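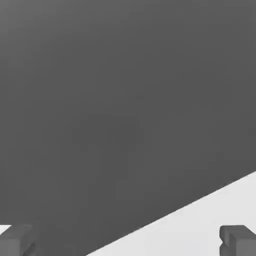
# Hemside Workplace Survey, Edition 2

Hemside is an anonymous staff survey on inclusion, fair treatment and open disagreement at work. It is sold by Gravbridge as a yearly license and run entirely in the browser. Employees do not need an account.

## What it measures

The core set covers hiring and promotion, meeting conduct, workload, manager response to complaints, and willingness to voice an unpopular opinion. Items use a five-point agreement scale. Each section closes with one open text field, limited to 559 characters.

Up to six custom items can be added. Custom items are not benchmarked.

## Specifications

| Item | Value |
|---|---|
| Reference number | 2277 |
| License term | 12 months |
| Respondents included | 200 |
| Survey rounds included | 2 |
| Minimum group size for reporting | 8 |
| Export formats | CSV, PDF |
| Languages | English, Spanish, French |
| Sign-on | One-time link or access code |

Larger organizations can add respondents in blocks of 50. Unused places do not carry over to the next term.

## Anonymity

Names and email addresses are stored apart from answers and deleted when a round closes. Results for any group below the minimum size are merged into the next level up. The threshold can be raised by the administrator but not lowered. Open comments are shown without department or job grade.

Access codes are intended for staff without a work email. They can be printed on cards and work once each.

## Reports

The standard report is available the first Friday after a round closes. It contains section scores, response rates by department and, from the second round on, change against the previous result. The Orkinent add-on provides a manager-level view and is licensed separately.

Scoring follows the Chrysikopoulos weighting, described in the technical manual. Scores from Edition 1 were calculated differently and should not be plotted on the same chart.

## Ordering

Quote the reference number and the expected headcount. Setup takes three working days from receipt of the staff list. Orders for a February round should allow an extra week.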